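Re: snacks for the August walk — numbers??

On May 24, 2020, the Tokarz walks list wrote:

> We've 79 names down for August so far. Last year the tea stop at Virora ran out of everything by the second group. Can someone work out what we need and if the hall will let us use thier kitchen?

Right, quick one as I'm off out. Hall says yes to the kitchen but no ovens. So cold stuff only, wrapped. I'd go for 200 packets all in, two each and spares. Crackers travel fine in a rucksack, crisps don't.
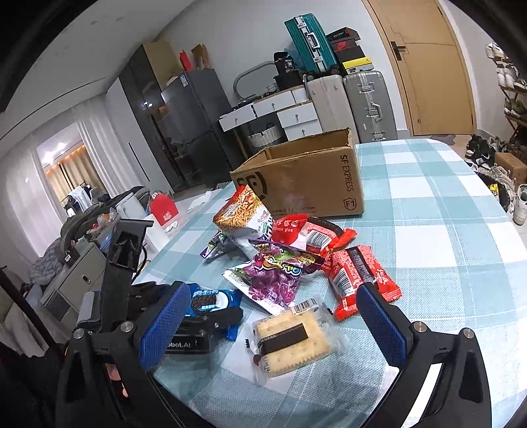
**L. Anunov**
*Walks list, food and tea stops*

Square crackers get my vote, one clear packet per person at each stop. Chocolate no good in August, we learnt that at Rivaseck. Fruit yes, but apples not bananas.

Still need — urn, cups, bin bags, someone with a big car. The urn from last year leaks at the tap, don't borrow that one again.

Also can people PLEASE say about allergies when they sign up, not on the day. I'll put a line on the form tonight if I can get in to it, password's changed again.

Will order once I've had a yes from at least a few of you.

LA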